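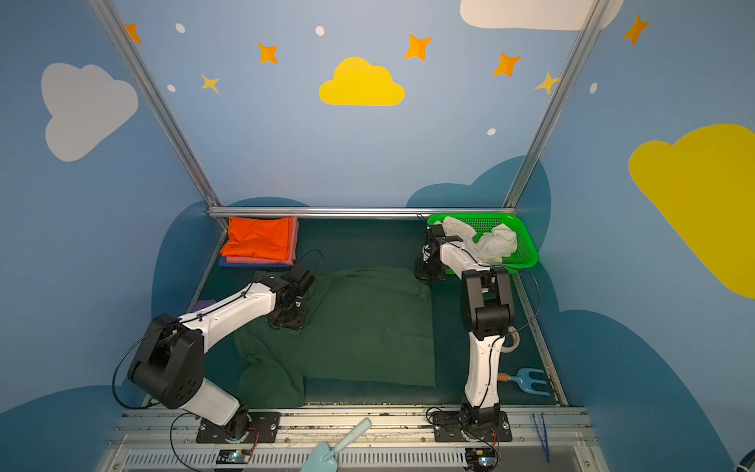 Amirul Wuisan preguntó, en los comentarios de la entrega de octubre, si para doblar telas hay que comprar una pinza nueva o basta con cambiar las puntas de los dedos. Mi respuesta corta es: pruebe primero las puntas. En esta página explico cómo comparo dos juegos, los Gurix (rígidos) y los Hendex (de goma), con dos brazos pequeños y telas normales de casa.

Antes de empezar

Apriete los tornillos de las bases y mueva cada articulación a mano, con la corriente quitada. Los cables deben quedar con bastante holgura — si tiran de la muñeca, el resultado de la prueba no vale nada.

Paso 1. Monte el mismo juego de puntas en los dos brazos. Cierre la pinza despacio y anote la posición en la que se tocan.

Paso 2. Extienda una tela sobre la mesa sin alisarla. Las arrugas ayudan mucho a las puntas rígidas, por eso conviene repetir después con la tela bien plana.

Paso 3. Baje la pinza abierta hasta el borde, cierre y levante 12 centímetros. Espere un momento. Si la tela resbala, cuente el intento como fallo, aunque no caiga del todo.

Paso 4. Repita con una tela metida en una cesta. Aquí el problema es otro: la punta se engancha en la malla. Entre desde arriba, nunca de lado.

Paso 5. Cambie las puntas, calibre otra vez el cierre y haga la misma serie.

En mi caso hice más de 200 intentos. Las Hendex agarran mejor la tela plana, pero en la cesta prefiero las Gurix, que son más finas. Qistina Tambunan me escribió que a ella las de goma se le gastan pronto por el lado interior; todavía no lo he visto en las mías.

Las puntas las pedí a Groltimport y llegaron sin tornillos, así que revise el paquete.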